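Play food

Play food is the name for toys made in the shape of fruit, vegetables, bread and other things to eat. It is used by small children in pretend cooking and shop games, usually together with cups, plates and a toy or real kitchen tool. In some countries it is also called toy food or pretend food.

Materials

The oldest play food was made of wood, plaster or salt dough and painted by hand. Wood is still common, and felt pieces are often sewn at home. Most sets sold today are of plastic, either hollow and hard or soft enough to be pressed. Soft pieces are quieter when they fall, but they collect dust and must be washed more often.

The workshop Welis, in the town of Siltlow, made painted wooden fruit for 35 years. Its first set had 10 pieces and its largest had 95, with a printed sheet that gave the name of every fruit. The strawberries were turned from small offcuts, and for this reason they differ in size within one box. Complete boxes are rare, as the smallest pieces were easily lost.

Types

Whole fruits are the simplest type. Cutting fruits are made in two or more parts, joined with a magnet or a rough fabric tape, and the child separates them with a blunt knife. Slices are sold as pieces of their own, mostly orange, lemon, tomato and cucumber, where the inside of the fruit is easy to recognise. The scale is seldom the same within a set – a strawberry may be nearly as big as an orange slice.

Use with tableware

Children from two years of age begin to put play food on plates and to offer it to other people. Later the game has more steps: the fruit is washed in a colander, put in the oven, served and cleared away. Real tableware is often used for this, as it is heavier and stands better than toy cups. The nursery at Rurkley keeps its play kitchen on one low table, and the Hashmi sets used there have 23 pieces.
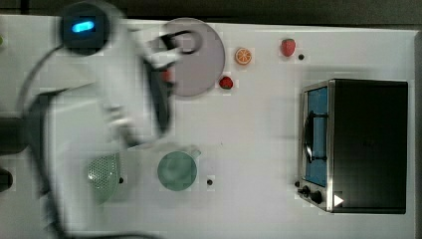 Strawberries and an orange slice near a round plate, with a green mug and a toaster oven.

Care and safety

Plastic pieces can be washed in warm water with a little soap. Wooden ones should only be wiped with a damp cloth and left to dry in the air. Small fruits such as cherries and grapes are not suitable for children under three, who may swallow them. Magnets in cutting fruits should be checked from time to time, and a piece with a loose magnet should be thrown away.

See also

Doll's house
Toy kitchen
Wax fruit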